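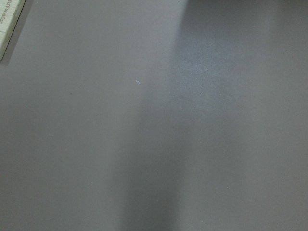

The Workeck folding bench is a bench for people who repair, wrap, cut or sort things at home and have no separate room for this work. It is 1138 mm long and 960 mm high, so you can stand at it with a straight back. We offer the top in two finishes, oiled beech and matte gray. The gray is a quiet, slightly bluish middle tone with a fine grain, and it gives little reflection from a lamp. A cream-colored piece with a line of small dark print is easy to find on such a surface, even when it lies far in the corner. The beech is warmer to look at and shows pencil marks more.

3 min read

Workeck benches are made in our workshop in Gilstead. We began with a fixed model, which we do not make anymore. Many customers liked it but asked how to bring it up the stairs, and for this we had no good answer. The folding model came after two winters of trying different hinges. Since then more than 343 of them have left the workshop, and we have kept the same hinge the whole time.

The hinge comes from Prantl. It closes slowly and it holds the leg in two positions, open and folded. There is no middle position. Please do not try to make one with a piece of wood between the parts, as one customer did, because then the pin bends and the leg will not close again.

What you receive

The bench comes in one flat carton. Inside are the top with the legs already mounted, the lower rail, a bag with four screws and rubber feet, and a hex key. You need a second person only for lifting it out. The rail goes between the legs and takes ten minutes to fit. When you fold the bench, the rail must come off first. It hangs on two hooks under the top, so it does not get lost.

The feet can be turned to correct a floor that is not even. Old kitchens with tile floors usually need this. Turn the foot by hand, never with pliers, and stop when the bench does not rock.

About the height

We receive more letters about the height than about anything else. Our bench is higher than a dining table and a little higher than most kitchen counters. For writing while sitting it is too high, unless you have a tall stool. For cutting, gluing and packing parcels it is comfortable for most adults. If you are a short person, please ask for the low legs before you order. They cost the same, but we cannot exchange the legs later, as they are fixed into the top with glue.

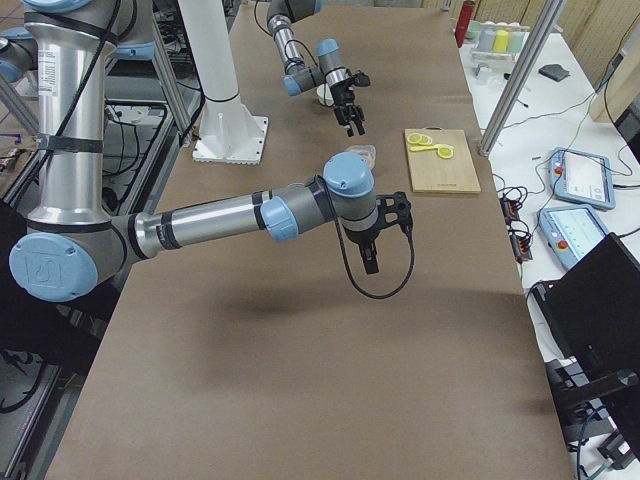 Obed Agyeman writes that he has used the beech version in a hallway since May and would order the low legs if he did it again. He repairs clocks, and after two hours his shoulders feel the height. He also asks us to put a small edge on the back side, to stop the screws from falling behind. We thought about this for a long time. A fixed edge would make the folded bench thicker, and then it does not fit behind a door. There is now a loose edge, sold separately, which you press onto the top with two clips and take away when you fold.

The same letter mentions that the drawer rattles. He is right. The drawer is optional, and the first ones had a metal runner without felt. If yours is from this time, send us a short message and we will mail you the felt strips at no cost.

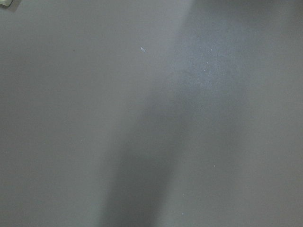

Care and cleaning

Gray top: wipe with a soft cloth and a little warm water with dish soap. Do not use scouring powder. It makes shiny places, and these cannot be made matte again.

Beech top: oil it when it arrives and then once a year. We use Ranetti hard oil in the workshop and we include a small can with every beech bench. Let it stand overnight before you put anything on it.

Hinges: one drop of sewing machine oil when they begin to squeak.

Delivery and warranty

A bench in gray is normally ready in three weeks. Beech takes longer in winter, when the oil dries slowly. The warranty is five years for the hinges and two years for the top. Scratches from normal use are not included. For spare feet and screws, write to us with the color of your bench, and we will send them by regular mail.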